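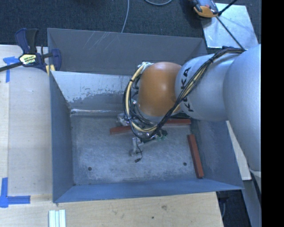
6 min read

Last updated: 4 October 2020

I went to the open day at Hudec back in June and said I would write it up, and then the summer went by. I found my notes at the weekend, so this is what I can still make out from them.

Hudec has a workshop on the edge of Ziltudby, in a long low building behind the builders' merchants. I had driven past it for years thinking it was a carpet warehouse. They do automation work for small factories, mostly loading and unloading machines, and once a year they open the doors and let people walk through. You had to book a slot this time and the groups were kept to eight. Ours was a mixed bag: a couple from a joinery firm, two students, a man who makes hinges, and the rest of us who were just curious.

It started with a talk in the canteen, which went on a bit. The company began by repairing conveyor motors and moved into robots when a customer in Druvbridge asked them to. Most of their jobs now are what they call tending, where an arm feeds parts to a saw or a press and takes them off again at the other end. Nothing glamorous. The speaker was quite open that half the work is guarding, wiring and arguing over floor space.

After that we were taken to the bin picking demonstration, and that was what I had come for. A KUKA arm with an orange-brown wrist reaches down into a blue-grey metal bin with sloping sides. There are reddish-brown bars in the bin and the gripper goes in after them. The project is called Rurnetti. I asked where the name came from and got two different answers.

I have seen videos of this sort of thing, usually speeded up, with music. Standing next to it is different. The arm is much bigger than I had pictured and the business end is much fussier. A thick bundle of black and cream cables follows it down and loops round the wrist, with thinner wires tangled up inside the loop, and the gripper is tucked in so far underneath that you have to move about to get a decent look at it. Seen from the wrong side, all you get is cable.

The problem they are working on sounds simple when you say it. Parts arrive in a bin, lying any old how, and somebody has to pick them out and put them in a machine the right way round. A person does it without thinking. For the robot, each bar has to be found, then a place on it has to be chosen where the fingers can close, and then the arm has to get there without hitting the side of the bin. The engineer running the demo said the last part causes more trouble than the first two. Finding a bar out in the middle is easy enough. A bar lying close to a wall is another matter, as the gripper needs room on both sides and the wall takes one of them away.

We watched it do a run. It is slow. It goes over the bin, stops, appears to think, goes down, closes, comes up. On ours it picked up the first two cleanly, dropped the third from a low height, went back for it and got it. The drop made a fair old clang and everyone jumped, including the engineer. He told us the long test they had done before the open day was 1268 picks, split over several sessions, and that they were aiming for 1000 in a row without anyone having to step in. They were not there yet. He wouldn't say what the best run had been, though the man who makes hinges asked him twice.

You could believe the number from the state of the bin. The floor of it is scuffed and scratched all over, with cloudy pale patches, and the wall at the back has gone ragged low down. I liked that. I had expected something cleaner, a showroom sort of set-up. The bin is held at one corner with an ordinary bar clamp, the kind I have two of in the garage, and there are bits of blue tape stuck on the wood beside it in corner shapes. One of the students asked if the clamp was temporary and was told it had been temporary since last year.

The joinery couple wanted to know whether it would do timber. The answer was "perhaps", followed by a long explanation about surfaces and how the light falls on them, and I lost the thread of it. Dull surfaces are easier than shiny ones, I did get that down. Wet ones are bad. Anything see-through is very bad.

Someone else asked about jobs, as someone always does. The reply was that the Druvbridge customer has trouble keeping people on the bin station at all, that the bars are heavy by the end of a shift, and that the person who does it now would be running two machines instead. I can't say how that works out in practice. I'd like to hear it from the person on the bin station.

We had ten minutes at the end to wander, within reason. There was a smaller arm in the next bay doing a stacking job, switched off by the time we got there, and a table of old grippers you could pick up and handle. These were my favourite part after the bin. Some had been filed down by hand, and one had rubber glued to the fingers that looked very much like bicycle inner tube. I should have asked.

A few practical things if you are thinking of going next time. Parking is tight and the builders' merchants do not like you using theirs. Wear proper shoes, they turned one person back at the door for sandals. You have to stay behind the yellow line when the arm is live and you can't hear much back there over the air compressor, so get yourself near the front. Tea is free but bring your own biscuits — the ones in the canteen had gone by the time our group came through.

It cost nothing to get in and took up most of an afternoon. I'd go again, mainly to find out whether they ever got to their 1000. I have emailed to ask and will add a note if I get a reply.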